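## Questions I get about switching health plans

I went through this in February, when I left Polier and lost my coverage there, so these are the things friends keep asking me over coffee (keep asking, please, I like it!).

**Did you take COBRA?**
No. It would have kept me with the same doctors, but I couldn't stomach the price. I bought a marketplace plan instead and pay $330 a month for it.

**How long did signing up take?**
One long evening. I started at 7 with a bowl of soup and my old pay stubs, and most of the time went into guessing my income for the year.

**Is the deductible awful?**
It's higher than I'd like, yes. Regular visits are a $40 copay though, and my yearly physical costs me nothing, so I only think about the deductible when I get a scan or something big.

**Could you keep your doctor?**
I could, but only on one of the three plans I was down to. Call the office and ask about the exact plan name – the front desk at Foltgate had to check twice for me, and the online directory was plain wrong.

**What if my income changes?**
Report it. I picked up extra work in Lusholm and updated my application that same night, and my tax credit went down a little. Better than a surprise at tax time! 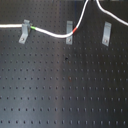 Oluwaseun Edet: Check the drug list too before you pick. My doctor was in network and my inhaler wasn't covered.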